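The Mug Lesson

Gediminas Grigaitė had been hired for his patience. The woman who interviewed him at Clurkberg had said so in nearly those words, and he had taken it as a compliment until his first morning, when Ojārs Venckus handed him the controller, pulled a second chair up to the screen, and told him that today he would be teaching an arm to pick up a mug.

"Just the one mug?" said Gediminas.

"Just the one," said Ojārs, who was peeling an orange and seemed to have all the time in the world. "You'd be surprised how long a person can spend with one mug."

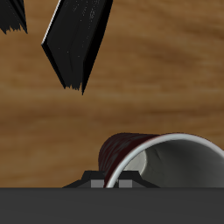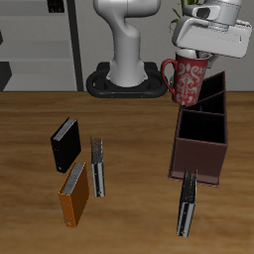
*The mug on its side, as the wrist camera had it, and the mug in the gripper over the file organizer.*

The table didn't exist, of course, and neither did the mug, and it took Gediminas a good part of the morning to stop feeling sorry for them when he knocked into things. The whole office lived inside the simulator: the honey-colored wood, the binders, the shelves and the green plant against the wall. Ojārs called the place Abernathy, after a landlord he'd had when he was young, a man who owned exactly that kind of desk and kept everything on it that he ought to have put in a drawer.

"Go on, then," said Ojārs. "Tell it what you want."

"Tell it how?"

"With your hand. It hasn't got any other way of hearing you."

So Gediminas moved his hand, and on the screen the arm moved too, a little later and a good deal more grandly than he had meant it to. He came down over the mug and stopped, and came down some more, and squeezed too soon, and closed the fingers on nothing at all. He said a word his mother would not have cared for. Then he looked over at the corner of the screen and saw that the red light was on and all of it had been saved.

"Oh, it doesn't save the words," said Ojārs kindly. "Only the hand. Do it again, and this time don't go looking for the mug with your fingers. Look with your eyes first, make up your mind, and then go. It copies the dithering, you see. I had a fellow here in September who always stopped for a moment before he grabbed anything, like a man about to step into a cold lake, and to this day we've got an arm that stops for a moment before it grabs anything. He's moved away to Pasau and has two little girls now, and there he still is, every time I run the thing."

Gediminas thought about that for longer than he probably should have, being paid by the hour. He thought about his own hands, which were his father's hands, square and slow, and which did everything the way his father's had: buttering bread all the way out to the corners, turning a key and then trying the door twice. His father had taught him to hammer by standing behind him and holding his wrist, the two of them swinging together with hardly a word between them, and it had taken most of a summer, and he'd bent so many nails that they filled a coffee can.

"How many of these do we need?" he asked.

"The order from Fliletti is for 1000."

"A thousand mugs?"

"The same mug, a thousand times. They don't have to be pretty, but they do have to be yours." Ojārs offered him a piece of the orange. "Eat that, and wipe your fingers, and go again."

He went again. He looked first, and made up his mind, and brought the gripper down slowly and without stopping, the way you'd reach for a cup in somebody else's kitchen. The fingers came together on the white rim. He lifted, and the mug came up with them, red and cream and fancier than anything he had at home, and he carried it across the binders toward the back of the file organizer, holding his breath the entire way, though there wasn't a drop of anything in it and never would be.

"There," said Ojārs, very quietly, as if the arm might startle.

Gediminas held it where it was. He knew he ought to set it down and finish the run, and he did mean to, but he wanted to see it hang there a bit longer, slightly tilted, with his father's grip on it.

"You're dithering," said Ojārs.

"I know," said Gediminas. "Let me have this one."

And Ojārs, who had 999 more to sit through, ate the last of the orange and let him.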